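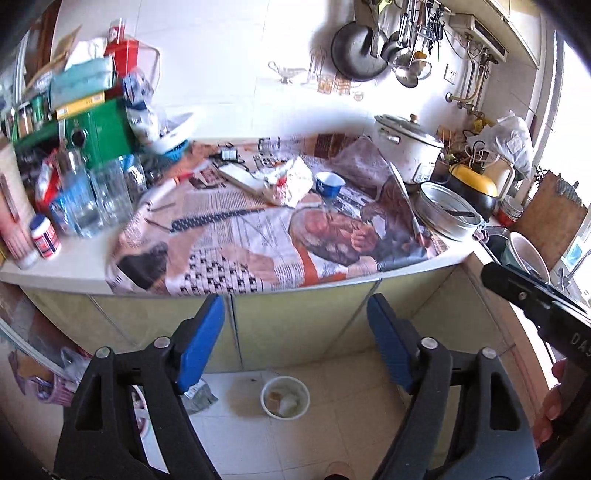

The kitchen counter, with the newspaper-style printed sheet and the little blue cup.

The Flelach Road House

My aunt left me her house and, along with it, her feud with the people at Yau Bakery, which had been going on for longer than I had been alive and concerned a plum cake.

I should explain about the cake. Every September the town of Londorard held its fair, and every September my aunt entered her plum cake, and the bakery entered theirs, and the bakery won. She held that they had got the recipe from her own mother, who had carried it over the hill from Jondell in a coat pocket (she was very firm about the coat pocket) and had been foolish enough to read it aloud in a shop. She still bought her bread there, mind you. She just didn't say good morning when she did it.

So there I was in her kitchen, a grown person with a perfectly good apartment 164 miles away, going through drawers. I found string, and candle ends, and 20 years of fair programs tied up with more of the string, and under those a card, soft as cloth at the corners, with the cake written out in a hand I didn't know. Three eggs, it said. Plums, as many as you can spare. And at the bottom, in different ink: "Thank you for the loan of this, and please tell your mother it came out beautifully."

I sat down on the step stool and read it again. It was signed with the name of the bakery.

Well, I made the cake. It took me most of the day and I burned one side of it. At nearly 10 in the evening I cut the good half away from the bad, wrapped it in a dish towel, and walked down Flelach Road in my slippers, with the card in my pocket, to where the light was still on over the bakery door. I stood there a while getting my breath.

Then I knocked, and when the door opened I said good morning.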